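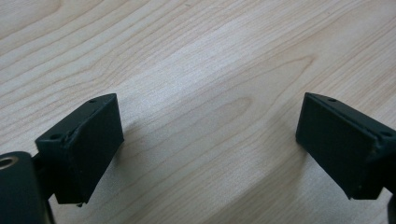
Hilo sobre la leche, que esta semana me ha llegado la liquidación nueva y varios me habéis preguntado. Desde junio la central de Holub paga por sólidos y deja de pagar por litro. La carta ocupa una cara y media y la tabla de primas va al dorso, en letra pequeña. La he leído tres veces en la mesa de madera clara, siguiendo con el dedo las vetas y ese óvalo que hacen en el centro, y creo que ya la entiendo.

2/ Hasta ahora la grasa contaba poco. Con la tabla nueva, grasa y proteína pesan casi lo mismo y el volumen solo sirve para calcular el transporte. Quien tenga frisonas muy lecheras y leche floja va a notarlo en la primera factura.

3/ Yo ordeño 204 vacas, casi la mitad cruzadas con jersey. Hace años me decían que el cruce era tirar litros. Con este contrato salgo algo mejor, pero tampoco para comprar tractor.

4/ El transporte es lo que menos me gusta. Si en la recogida hay menos de 2.000 litros en el tanque, descuentan 32 euros por parada. A los de Bondby, que son casi todos pequeños, les va a doler en verano, cuando baja la producción.

5/ Ramil Dagdag, que lleva la granja de al lado, propone que tres o cuatro compartamos tanque y punto de carga. Sobre el papel funciona. Falta saber quién responde si una analítica sale con inhibidores y hay que tirar todo el tanque.

6/ Otra duda: las células somáticas. El límite para cobrar la prima sigue en 400 (miles por mililitro), pero ahora hacen media de dos meses en vez de tres. Una mala racha de mamitis pesa más que antes — y se cobra menos justo cuando más gastas en veterinario.

7/ El contrato se puede firmar por uno o por tres años. El de tres trae un suelo de precio, revisable a la baja «por circunstancias de mercado». He pedido que me pongan por escrito qué circunstancias son esas. Sin respuesta de momento.

8/ El jueves hay reunión en Kusstead, a las ocho de la tarde, después del ordeño. Va alguien de Holub a explicar la tabla. Llevad la última liquidación y las analíticas de grasa y proteína de todo el año.

9/ Si alguno ha firmado ya el de tres años, que me escriba por privado. Me interesa sobre todo la cláusula de salida.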